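4. Setting up flight alerts in Tadum

I fly out of Okumbridge twice a month, so I've done this on more phones than I care to admit (my colleague Nataša Zupan's included!). Have your booking code handy before you start.

1. Open Tadum and tap My Trips, then Add a flight. Type the flight number without the airline letters, so 323 and not SL323.
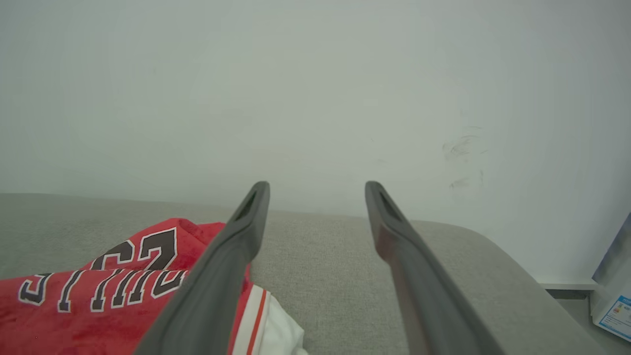 2. Pick your departure airport. If two flights share a number, go by the time of day.

3. Tap Alerts and switch on Delays, Gate changes and Aircraft swaps. I left that last one off for ages and then lost my aisle seat on a Sulance flight when they sent a smaller plane.

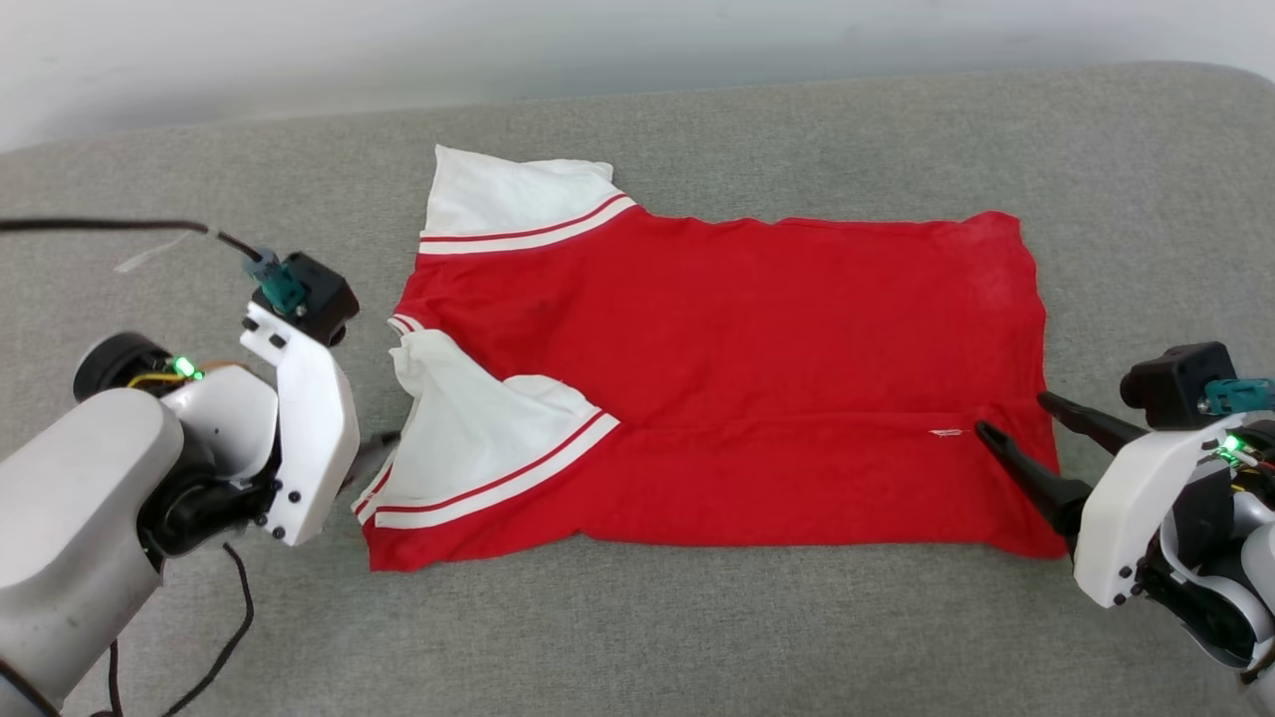

4. Set the delay threshold. Mine's at 50 minutes, but go lower if you've got a tight connection.

Note: alerts arrive by text as well if you add your mobile under Contact. They come from 3953, so save that number or your phone may file them as junk.

Caution: deleting a trip in Tadum does not cancel your booking. You still have to do that with the airline.

5. Tap Save and wait for the green tick.

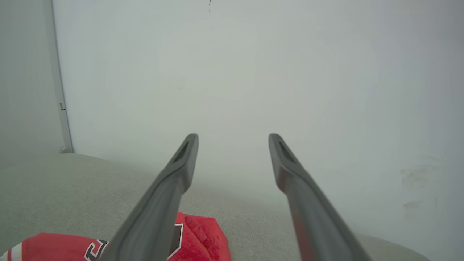
5. Sharing a trip with someone meeting you

Open the trip, tap Share and choose a contact. They'll get the same alerts as you until the plane lands.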